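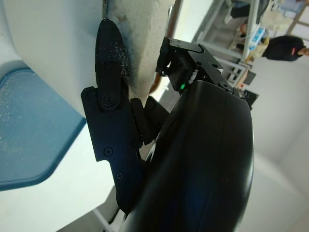 Figure 4.1 Wrist view during a toaster episode, finger pad against a rough, grayish surface. Note the white specks on pad and tray.

Chapter 4
Gathering Examples

What this chapter covers: where demonstrations come from, how many you need, what to throw out. Labeling waits until Chapter 5. Skip the math box on first reading if you're short on time.

Start with a number. The Poreveo kitchen set, which we use all through Part Two, has 2,180 episodes. Sounds like a lot. It isn't. Split it by task, then by object, then by starting position, and some of the bins hold 9. A policy trained on 9 examples of anything will mostly learn the table.

So – variety before volume. Move the tray. Turn the appliance a little. Change operators too, becuase people have habits. Pramila Mathur went back over 80 of her own episodes and found the same pause before every grasp. The model had picked it up. Of course it had.

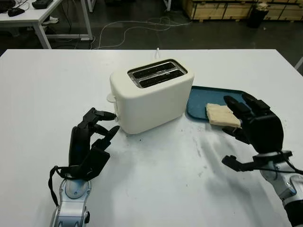

An episode needs a start state, and the start state has to be written down before anyone moves. Object, pose, which hand does what. For the toaster task we log two things seperately: the hand at the lever and the hand over the bread. In Figure 4.2 the left index finger is nearly at the lever while the right hand is poised above the slice, so both log lines apply to the same instant. Beginners write one line for both. Then they can't sort by hand later, and the whole batch gets redone.

Figure 4.2 Head view, toaster task. Compare with the wrist view in 4.1.

Two views, two kinds of information. Head camera gives layout. Wrist camera gives contact, and crumb-sized detail the head view may miss. Keep both, same clock. A. Pyo's rule on the Follon project: if the clocks disagree, drop the episode, don't patch it. She dropped 62 that way in August. Painful, but right.

Failed attempts – keep them, in their own folder, marked as failures. Section 4.3 says why.

Before you read on: pick a chore from your own kitchen and write its start state in five lines or less.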